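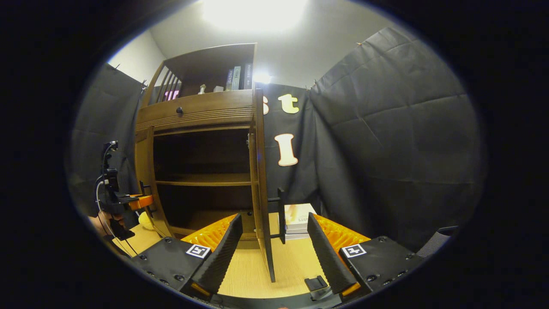 Home | Contents | Previous | Next | Index

Chapter 6
Showing the Task

Fri 18 June - by Liv Engebretsen and Faisal Virk

A robot that has to open a cabinet can be given the motion in one of two ways. Someone can write it out as a program, or someone can perform it and let the robot learn from the recording. This chapter covers the second way.

There are two common methods of recording. In remote control, the operator moves a leader arm or a joystick and the robot follows. In hand-held recording, the operator carries a gripper with its own camera and does the job directly. No robot is needed until later. The Tumau exercises at the end of the chapter use the hand-held method, and Section 6.4 returns to remote control.

Furniture makes good practice material. A door swings on a fixed arc, and a hand that pulls straight back will fight the hinge. A drawer slides straight but may stick if pulled off center - a small round knob gives the fingers little to hold.

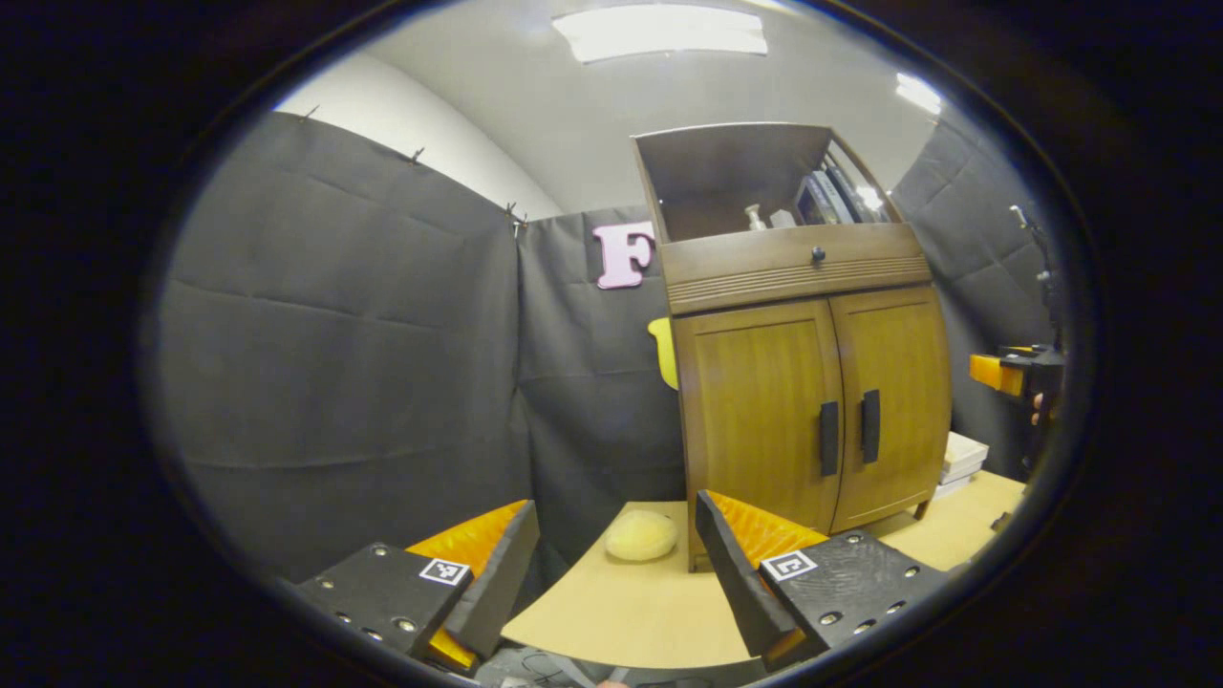 Figure 6.2. Cabinet with both lower doors closed, seen between the jaws of a hand-held gripper. The square markers sit on the jaw plates.

Before recording, decide what counts as the start and the end of a demonstration. Keep the same rule for the whole set. Students in Thaddäus Eder's course record 90 demonstrations per task and usually discard roughly 18 of them, most often for a start made too early.

Speed matters too. Move at a pace the robot can repeat, and avoid pausing once the fingers have closed on a handle.

6.1 Choosing a Starting Position

Contact: Brestlow Press | All rights reserved | Back to top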